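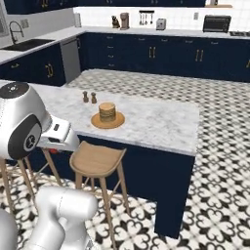
Normen für kollaborierende Roboter sind in Fabrikhallen entstanden, und man merkt es ihnen an. Wer die einschlägigen Texte liest (ISO 10218, ISO/TS 15066, für Assistenzroboter ISO 13482), findet viel über Schutzräume, Kraftgrenzen und Betriebsarten und wenig über Wohnungen. Dann kommt die Simulation hinzu, und mit ihr die Versuchung, eine gerechnete Küche für eine geprüfte zu halten. Nehmen Sie die Kücheninsel mit dem Pfannkuchenstapel: Der Greifer steht knapp über der Kante der Arbeitsplatte, davor zwei Barhocker. In jeder Risikobeurteilung müsste stehen, was passiert, wenn auf einem davon jemand sitzt. In den Projektberichten, die ich zu sehen bekomme, steht dazu meistens ein Satz, gern im Konjunktiv.

4.1 Was eine Simulation belegt

Eine Simulation belegt das Verhalten des Modells. Das klingt banal, wird aber in Abschlussarbeiten regelmäßig vergessen. In der Fallstudie Indcombe wurden 1540 simulierte Durchläufe als »Sicherheitsnachweis« eingereicht. Davon enthielten 1172 keine einzige Person im Arbeitsraum. Übrig bleiben 368, und in denen stand die Person still. Mir ist keine Küche bekannt, in der das über längere Zeit vorkommt.

Mindestangaben für jeden Bericht in diesem Kurs:

- Physik-Engine, Version, Zeitschritt
- Reibwerte und Massen mit Quelle (»Standardwert« ist keine Quelle)
- Kontaktmodell an Greifer und Arbeitsfläche
- modellierte und nicht modellierte Personen
- Abbruchkriterien, und zwar vor dem ersten Lauf festgelegt
- alle Läufe, auch die misslungenen

Zum letzten Punkt: Der Bericht Rudside nennt 594 »gültige« Läufe. Wie viele ungültig waren und wer das entschieden hat, bleibt offen. Eine Erfolgsquote lässt sich daraus nicht ableiten, auch wenn sie fett gedruckt auf Seite 3 steht.

4.2 Geschwindigkeit und Abstand

Der Schutzabstand hängt unter anderem von Reaktionszeit, Anhalteweg und Annäherungsgeschwindigkeit der Person ab. In der Simulation ist die Reaktionszeit oft null, weil niemand sie eingetragen hat. Prüfen Sie das zuerst. Bei Brerkgate war es so, und der gesamte Abschnitt zur Abstandsüberwachung war damit wertlos.

Biomechanische Grenzwerte werden am realen System mit Messgerät nachgewiesen. Ein gerechneter Kontaktkraftverlauf darf die Messung vorbereiten, ersetzen darf er sie nicht. Man-lok Liu vertritt hier eine mildere Position und will validierte Modelle teilweise anerkennen. Das Argument ist lesenswert, setzt aber voraus, dass jemand tatsächlich validiert hat.

4.3 Anzeigen und Leuchten

Eine Statusleuchte ist keine Schutzmaßnahme. Sie informiert, sofern man sie sieht und ihre Farbe versteht. Sitzt sie an der Unterseite eines Bauteils, ist schon die erste Bedingung fraglich. Im Bericht die Bedeutung jeder Farbe angeben.

Aufgabe bis Montag: Den Bericht Kuo lesen und auf höchstens 25 Zeilen festhalten, welche Aussagen durch Messung und welche nur durch Simulation gestützt sind. Behauptungen ohne beides gesondert aufführen.

Diese Website verwendet Cookies. Mit der weiteren Nutzung stimmen Sie der Verwendung zu. Einstellungen | Akzeptieren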